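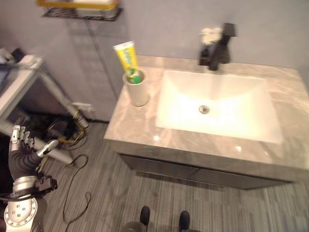

A robot's hand beside the bathroom vanity, with the toothpaste standing in its cup.

Tidying up a bathroom sounds like the easy end of housework, and for most of us it is – a quick wipe around the sink before company comes and we hardly remember doing it. For the people at Steteo, a small company that has been working on household robots since the spring before last, it has taken up most of July, and they are the first to say there is plenty left to do.

The company opened its doors to neighbors on Friday evening, and more than 191 people came through to hear how the work is going and to ask when they might be able to hand over the sponge for good. Kwaku Akpalu, who leads the household chores project, answered that one many times over, always kindly, and always with the same two words: not yet.

The bathroom list has 10 chores on it at the moment. Wiping down a clear countertop is going well, Akpalu told visitors, and so is putting a cup back where it belongs. Toothpaste is harder. A tube that is nearly full and a tube that is nearly finished feel like two different things to a set of mechanical fingers, and squeezing too hard makes more mess than there was to begin with.

In the latest round of trials the team logged 414 attempts at a full sink tidy, start to finish, and the robot got through a little over half of them without a person stepping in. "My mother would not hire it," Akpalu said, laughing, "but she would let it come back next week and try again."

There was also plenty of talk about shops. Harnano, the housewares store on the next block, has asked whether a similar machine could straighten its shelves after closing, and the two businesses expect to run a small trial over three nights this fall. Store staff will stay on hand throughout, and no jobs are changing.

Steteo plans another open evening once the shelf trial is done. Admission will be free again, and children are welcome with an adult.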